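Search this site
Enter keywords

Teach it slowly, and keep the bad ones

I spent most of last March showing a pair of robot arms how to deal with crockery. The job was paid by the hour and I would do it again, but I came away with a firm view on how it ought to be done, and it differs from the way most places do it.

The method at Plosstead was remote control. You sit at a bench with a small handle for each arm, you move the handle, and the arm across the room copies you. Everything is recorded. When you have done the task enough times, the recordings go to the people who train the software. We were asked for 800 recordings of one bowl and one plate.

My complaint is with the word "enough". A target like that makes people hurry. By the second week I could get through the task without thinking, and my movements had become very alike. I came in from the same side and I closed the grip at the same height. Lempi Peltonen, who checked our work, played ten of mine in a row and I could not tell which was which. That is a poor lesson for any learner. A machine that has only seen tidy work has no idea what to do when the bowl is a little off to one side.

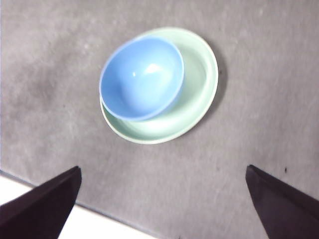
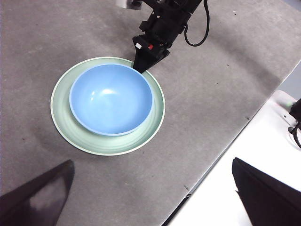
The blue bowl on the green plate, from two viewpoints.

A bowl on a plate looks like nothing much. Any child can do it, or undo it. Try it through a handle, though, with no feeling in your fingers, and you find out how much of the work your hands were doing for you. You can't feel the rim. You have to judge by eye whether the grip is over the edge or against it, and a glossy bowl gives you very little to judge by. I nudged the plate along the table more times than I care to admit.

Those nudges are my main point. The rule was that a clumsy recording should be deleted and done again. I think the rule is wrong, at least when the person recovers. If I push the plate, stop, back off and come in again from a better angle, I have shown the machine something it will need. Throw that away and you have kept the easy half of the lesson.

Mwende Mfinanga, who worked the next bench, disagrees with me and has good grounds. She says a machine copies everything, the fumble as well as the recovery, and that you can end up with an arm that knocks the plate first because it has learnt that this is how one begins. She has seen it happen on the Sedgwick job, where a drawer was pushed shut before every attempt to open it. I accept that. My answer is that somebody should mark where the mistake ends, so the training can start from there. It takes more than 6 extra seconds a recording if you are fussy, and managers do not like it.

The other way of teaching is to take hold of the arm itself and guide it through the task. They do this at Bimholm. It suits people who hate the handles, and you do feel the weight of things. But you lean over the table, you get tired, and with two arms you run out of hands to steady everything. For work with dishes I would still choose remote control – only with fewer recordings, done by more people, with the bowl moved between each one.

I would also pay by the hour and never by the recording. Jalance paid by the recording when I was there, and we all got very quick.

Contact | Copyright 2025 | Back to top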